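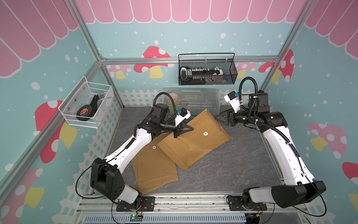
Brown kraft envelopes with round button closures, on the grey marbled mat.

Reusing button-closure kraft mailers: will the flap hold in the post?

I have 14 padded kraft mailers with a white button near the middle and want to send paper samples in them. Contents are flat, 300 g at most. Is the button adequate, or does the flap need tape as well? I would like the recipient to be able to reuse them.
Clementina Mota

Answer 1
Tape it. The button is fine for internal mail and filing. In a sorting machine the flap edge lifts and catches. Run one strip of 48 mm paper tape along the full flap edge, with 2 cm wrapped over each side. Paper tape slits cleanly with a letter opener, and the flap can be taped again. Plastic tape pulls the kraft face off. Also check thickness at the button against your carrier's large letter limit. The closure adds height, and over the limit you pay the parcel rate.
Afonso Lobo

Answer 2
I just use the button and have never lost one. Local post only though.

Answer 3
Agree with the tape. Cover old labels completely, barcodes included. If the button is loose, put a patch of tape behind it, inside the flap. The Sulora ones I buy have a thin backing there and tear at the second or third use.

Contact Dernside Help | © Dernside | Back to top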